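# Paid participants wanted: two-handed demonstrations with hand-held grippers
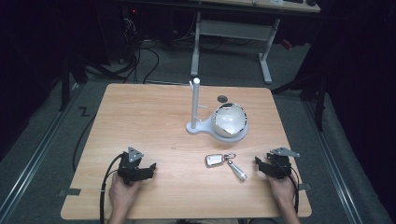
The Drevo study is looking for adults to record short tabletop tasks at our lab in Clatside. You hold one gripper in each hand and move small household objects, and we use the recordings to test how well a two-armed robot can learn from people who have never operated one.

In the first round, which finished in January, 14 people recorded more than 1,000 demonstrations. Policies trained on a mix of all 14 people dealt better with objects placed in new positions than policies trained on the same amount of data from our most practiced operator. We want to know if that holds with a larger group and with smaller, more awkward objects such as keychains. For this round we need 27 new participants.

## What you would do

- Come in for two sessions on separate days, three hours each, with a break whenever you want one
- Practice with the grippers until you are comfortable
- Repeat six tasks, such as picking up a keychain and hanging it on a post, or passing an object from one hand to the other
- Fill in a short form after each task about how hard it felt

Mistakes are fine. Please don't restart if you drop something - pick it up and carry on. Failed and corrected attempts are part of what Reiko Oshima is studying in her half of the project.

## Who can take part

You need to be 18 or older, able to use both hands, and able to stand at a table for 20 minutes at a time. Glasses and contact lenses are okay. Left-handed people are especially welcome, as we had only two in the first round.

You can't take part if you were in the January group, if you work with robot arms in your job, or if you have had a hand or wrist injury in the past six months.

## Pay and data

Pay is $22 an hour, given as a gift card or bank transfer at the end of the second session. If you stop early you are paid for the time you were here.

We record video of the table and your hands, along with the movement of the grippers. Faces and voices are not kept. Recordings are stored under a number, and you can have yours deleted up to 30 days after your last session.

## How to sign up

Send a message to Lovisa Lunde through the study desk, with "Drevo round two" in the subject line. Include your age, which hand you write with, and the times of day that suit you. She will reply with the consent form and a choice of slots - mornings fill up first. Questions about the method or the first results can go to Bence Hegyi at the same desk.

Call posted 3/20/24. Sign-up stays open until all places are taken.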